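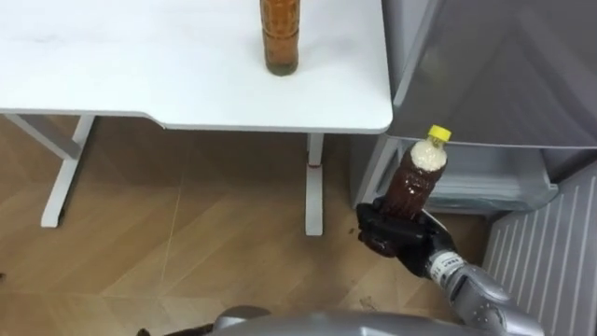 Reading time: 1 minute

Search this list Search Advanced

To: Kololberg office users
Subject: Re: Drinks on desks, third floor

Dear colleagues,

I write further to the message below, which was sent to this list on Friday.

> Could Facilities confirm whether bottled drinks may
> be kept at the white desks? Ulalent were told one
> thing and Ahn another. We should be glad of a
> single rule.
> Abenezer Berhe

The position is as follows. Bottles may stand on the desks during working hours, provided that they are closed. They should be placed towards the back, away from the curved cutout in the front edge. Open cups remain confined to the kitchen.

All other drinks are to be returned to the grey appliance beside the desk by 5 p.m. Its door opens into the walkway and must be shut after use. Items left for more than 8 days will be removed. Spills on the herringbone floor should be wiped up at once and reported to this office.

These arrangements apply equally to tenants in the Plarnar wing and will be reviewed in March.

Yours faithfully,
Facilities Office, Kololberg

Comments (3)

M. W.
Does "closed" include sports caps?

Facilities Office
Yes, if pushed down.

third_floor_ahn
Thank you. Please could the rule be put up by the lift as well.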